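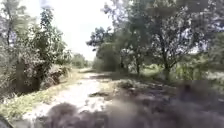

**Geltus - path rover, outdoor runs**

Geltus is a small four-wheeled rover I have been putting together in the shared workshop at Brurnari since April. The job I have in mind for it is simple enough: follow an unmarked path by itself, at walking pace, and stop when it isn't sure. This page is for the outdoor stage of the build. The bench stage has its own page.

**Dirt path through the trees**

No kerbs and no painted lines, so the path finder has to go on colour and texture alone. Pale ground against grass is the easy part. Strips of shade across the track are harder, and the first version of the code treated every one of them as an edge. Dima Yammine rewrote that section so that a dark strip is checked over 8 readings before the rover does anything about it.

Settings for the dirt sections:

- speed limit at 20 per cent of full throttle
- steering updates 5 times a second
- wheel slip check on

The speed limit may go up once the new motor mounts are in. The old ones flex, and on ruts the drive belt can jump a tooth.

**Path to footbridge**
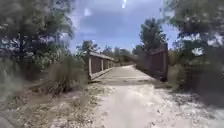

Bridges get their own mode. The railings give the side sensors something solid to measure against, so on the deck Geltus drops the colour method and holds the middle by distance. The awkward bit is the change from one to the other. Loose sand runs up to the start of the boards, and bushes near the entrance can look like a railing to a cheap sensor. For now the mode is switched by hand from the remote. Dima wants it automatic and has a branch called Bianchini with a first try at it - I haven't merged it yet.

**Parts and wiring**

The battery pack is rated for roughly 48 minutes of driving, less on sand. The motor controller is a Modisar board, second-hand, with one dead channel that we don't need. Wiring diagram and cutting list are in the green folder on the shelf above the pillar drill. Please put them back in order if you borrow them.

Still to do: mudguards, a louder stop buzzer, and a proper lid for the electronics box in place of the tape.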